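Speaker notes: Putting the parish records in order
Trilmont local history evening, start 7 pm

Slide 1. Thank them for coming. Say who I am and that I looked after the Trilmont papers until January. There were almost 3000 loose sheets when we began, mostly rate books, letters and burial receipts.

Slide 2. Sorting. We kept the order we found things in, even where it looked wrong. Letters filed under the wrong year often belonged with a later dispute.
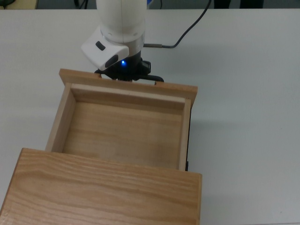 Thabiso Xaba wrote after the last talk to ask why we didn't simply sort everything by date. Read his question out. Answer: a date tells you when a letter was written, and the bundle tells you who used it.

Slide 3. Labels. Pencil only, 2B, top right corner. No sticky notes. Mention the 38 receipts that lost their ink under tape.

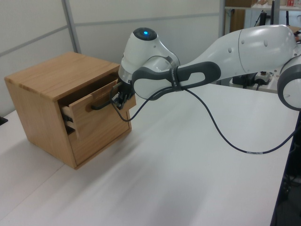
The index came next. Each bundle has a number, a short title and a line on condition. Keep titles dull. "Letters about the well" is better than "The great well quarrel".

Slide 4. Storage. Cool room, lids on, nothing on the floor. Paper clips out before anything goes in a box. Pause here for questions on damp.

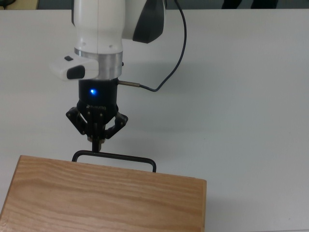

Photo: Hongjun Jiang

Slide 5. What is left to do. Three bundles still unread, all in poor handwriting. Ask if anyone reads old clerk's hand. Sign-up sheet is by the door. Finish by 8.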